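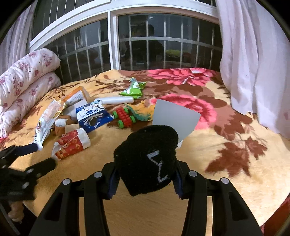
Debashish Haque reckons I've been blocking too hot, and after this morning I think he's right. His note on the bench said to drop the iron to wool, hold it off the surface, steam only, and leave the thing alone until it's cold. So that was the plan for August, batch 3.

Swatches first. Cast on 21 stitches in the Tekska dark, knitted up to a square, then did the same in the Kombo and in the old Erkunthorpe cone that's been under the stairs forever. Same needles for all of them. The Erkunthorpe is gorgeous! Oily and a bit stiff off the needles, smells like a shearing shed, then it blooms once it's been soaked and you'd swear it was a different yarn. I'd knit a whole jumper in it if there were enough left on the cone (233 grams, weighed it twice, so no).

Soak was cool water, a drop of wool wash, no rinsing. Rolled in a towel and stood on it. Pinned out the Kombo and the Erkunthorpe, left the Tekska unpinned to see what it does by itself.

10.40 am: Kombo still damp in the middle. Edges curling on the purl side.

2.15 pm: all dry. Tekska has pulled in sideways and grown lengthwise, more than I expected. Kombo went flat and stayed flat. Erkunthorpe has the best stitch definition of the lot, lovely even halo, colour a touch softer than before the wash.

Steamed half of each, lid of the Stumby steamer off, three passes. No shine on any of them this time, which was the whole trouble with batch 2. Very happy with that!

To do: wash the Tekska again and measure before AND after, properly. Find the good pins. Ask Debashish if he wants the leftover Kombo for the colourwork cuffs. Try a bigger needle on the Erkunthorpe, maybe two sizes up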